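4. Preparar la pared y colocar el panel

Esta sección corresponde al capítulo 4 del manual de la pintura mural lavable Plasta y del panel de protección Trelta. La ha escrito alguien que ha pintado bastantes paredes y que ya no se cree lo que pone en los botes. Donde el envase y mi experiencia no coinciden, lo digo.

El bote promete 2,000 ciclos de lavado. Es una cifra de laboratorio, con una muestra plana, un cepillo nuevo y una presión siempre igual. Su pared tiene roces de sillas, dedos, mochilas y algún repaso mal dado. Tómese la cifra como lo que es, un dato para comparar un bote con otro, y siga los pasos.

Las marcas que interesan en este capítulo son las de la franja media: roces, tiznes alargados, motas blancas. 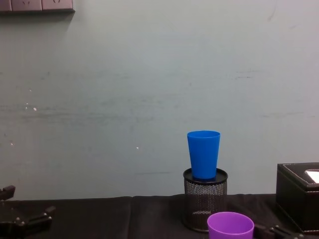
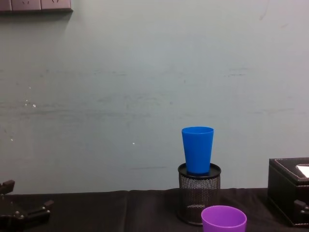
4.1 Antes de abrir el bote

Casi todas las reclamaciones que se hacen a una pintura lavable tienen que ver con lo que había debajo. El folleto comercial dice «aplicación directa sobre cualquier superficie». No lo haga. Dedique una tarde a mirar la pared y decida después si hay que pintar, porque en bastantes casos basta con limpiar.

1. Retire los muebles de la pared o sepárelos lo suficiente para pasar con una escalera. Si una mesa no se puede mover, cúbrala y trabaje por encima, con la incomodidad que eso supone.

2. Mire la pared de lado, con una lámpara apoyada casi contra ella. De frente todas las paredes parecen correctas.

3. Clasifique las marcas en una hoja:
Tizne: mancha gris sin relieve, que se extiende al frotarla con el dedo.
Roce: línea oscura, a menudo de goma o de plástico, que se nota un poco con la uña.
Mota: punto claro. Puede ser yeso al descubierto, una salpicadura de otra pintura o polvo pegado. Se distinguen rascando.
Desconchado: falta pintura y se nota el borde.

4. Pegue un trozo de cinta de carrocero, apriete y arránquelo de golpe. Si se lleva pintura, este capítulo no le sirve todavía. Vaya al capítulo 6 (fijadores) y vuelva luego.

Nota. El fabricante recomienda hacer la prueba de la cinta en un solo punto. Hágala como mínimo en 4, y que uno de ellos esté junto al rodapié. Las humedades no avisan en el centro del paño.

4.2 Limpieza

El limpiador Forsyth que se vende junto con la pintura funciona, aunque no he visto que funcione mejor que el jabón neutro de fregar. Si ya lo ha comprado, úselo. Si no, ahórreselo.

1. Quite el polvo en seco con un cepillo blando o con la aspiradora y su boquilla de cerdas. Saltarse este paso convierte el polvo en barro y el barro en tizne nuevo.

2. Prepare el agua con jabón. Tibia, sin espuma visible. Si emplea Forsyth, la dosis de la etiqueta (100 ml por cubo) me parece excesiva; con la mitad limpia igual y no deja película.

3. Escurra la esponja hasta que no gotee.

4. Lave de abajo arriba y aclare de arriba abajo. Parece una manía de pintor viejo, pero el chorretón que baja por una zona seca deja un surco más difícil de quitar que la mancha original.

5. Para los roces oscuros, pruebe primero con una goma de borrar blanca. Si no cede, esponja de melamina, sin apretar y en pasadas cortas.

6. Deje secar toda la noche. La etiqueta habla de una hora. En un local ventilado y en pleno verano, quizá; en marzo, con la calefacción recién apagada, no cuente con ello.

Precaución. La esponja de melamina es un abrasivo, por mucho que la caja hable de «borrado mágico». En pintura mate deja una zona brillante que se ve desde la puerta. Pruebe en un rincón y mire el resultado de lado antes de seguir.

Precaución. Antes de acercar agua a un enchufe o a una regleta mural, corte la corriente en el cuadro y compruebe que no hay tensión. No pulverice nunca sobre los mecanismos. Alrededor de ellos se limpia con un paño apenas humedecido, y el paño se pasa alejándose del mecanismo.

Si llegado este punto la pared le parece aceptable, pare. Sé que esto es un manual de pintura y que la empresa preferiría otra frase. Una pared limpia con algún roce suelto dura años, y pintar encima con prisas suele dejarla peor.

4.3 Reparar golpes y puntos

1. Rasque los bordes levantados con una espátula estrecha. No agrande el daño buscando el borde perfecto.

2. Rellene con masilla fina. Dos capas delgadas se agrietan menos que una gruesa.

3. Lije con grano 200 una vez seca, a mano y con taco. La lijadora eléctrica en reparaciones pequeñas deja una hondonada que luego se culpa a la pintura.

4. Retire el polvo y dé una mano de imprimación solo sobre lo reparado.

Nota. Plasta se anuncia como «autoimprimante». Sobre pintura vieja en buen estado lo acepto. Sobre masilla, no: la masilla chupa más que el resto y el parche se nota en cuanto entra luz rasante. He repetido la prueba con botes de tres lotes distintos y el resultado ha sido siempre el mismo.

4.4 El color y el dichoso retoque

El catálogo Grusteswood incluye una familia de grises verdosos y azulados muy pedida para aulas, talleres y pasillos. Son colores sufridos, eso es cierto. También son los que peor se retocan. Bajo un tubo fluorescente tiran a un lado y con luz de ventana al otro, así que la muestra que usted aprobó en la tienda le servirá de poco.

1. Pinte una muestra de cartón del tamaño de un folio, con dos manos.

2. Péguela en la pared y mírela por la mañana, a última hora y con la luz encendida.

3. Compare con la pared ya limpia. Comparar con una pared sucia lleva a elegir un tono demasiado oscuro.

4. Si la diferencia se ve a dos pasos, olvide el retoque y pinte el paño entero, de esquina a esquina.

Nota. «Misma referencia» no significa mismo color. La pintura de la pared ha envejecido y la del bote no. El servicio de igualación por espectrofotómetro que ofrece el distribuidor acierta a veces. Pida siempre una muestra física y no firme el pedido por teléfono.

4.5 Aplicación

1. Remueva el bote a mano durante unos minutos, raspando el fondo. Agitarlo cerrado no basta y además mete aire.

2. Con la corriente cortada, desmonte los embellecedores de los enchufes si son desmontables. Si no lo son, encinte el contorno con cinta de baja adherencia. Los mecanismos no se pintan ni se salpican.

3. Recorte esquinas y contornos con brocha, en tramos cortos, y pase el rodillo antes de que el recorte seque.

4. Cargue el rodillo, escúrralo en la rejilla y trabaje en franjas verticales que se monten un poco entre sí.

5. No vuelva sobre una zona que empieza a tirar. La falta se arregla en la segunda mano; la marca del repaso, no.

6. Segunda mano al día siguiente. La etiqueta permite darla a las cuatro horas. Yo no lo haría con un acabado que después se quiere fregar.

Precaución. Ventile aunque el envase diga «sin olor». Que no huela no quiere decir que no desprenda nada.

4.6 El panel Trelta: cuándo sí y cuándo no

El panel Trelta es una lámina rígida que se pega a la pared a la altura de los respaldos. Se vende como solución a los roces de la franja media. Protege, pero lo que hace en la práctica es cambiar de sitio la suciedad, que se acumula en el canto superior. Lo considero justificado detrás de sillas fijas y en pasillos con carros. Detrás de una mesa que apenas se mueve me parece dinero tirado.

Si aun así decide ponerlo:

1. Espere a que la pintura haya curado. El folleto no da plazo, lo cual ya dice bastante. Yo dejo pasar cuatro semanas.

2. Marque la altura con un nivel. No se fíe del borde de la mesa ni del rodapié, que rara vez están a nivel.

3. Compruebe que el panel no tapa ni roza ninguna toma de corriente, y que las clavijas se pueden sacar sin forzar.

4. Presente el panel en seco, con cinta, antes de aplicar adhesivo.

5. Aplique el adhesivo en cordones verticales y presione desde el centro hacia los lados.

6. Selle el canto superior con un cordón fino. Este paso no figura en las instrucciones de la caja y es el que más suciedad evita.

Nota. El adhesivo incluido en el kit se presenta como «reposicionable». Lo es durante los primeros minutos. Pasado ese rato, el panel sale con la pintura pegada detrás.

4.7 Mantenimiento

No lave la pared durante el primer mes. Después, agua y jabón neutro cuando haga falta, sin calendario. La tabla de mantenimiento semanal que acompaña al producto sirve sobre todo para vender limpiador.

Guarde un frasco pequeño con pintura sobrante, lleno hasta el borde y bien cerrado, con el número de lote escrito en la tapa. Los retoques hechos durante el primer año suelen pasar desapercibidos. A partir de ahí, vuelva al apartado 4.4 y haga la muestra de cartón.

Para las zonas con humedad o pintura que se desprende, consulte el capítulo 6.

Texto revisado el martes, 10 de julio de 2018.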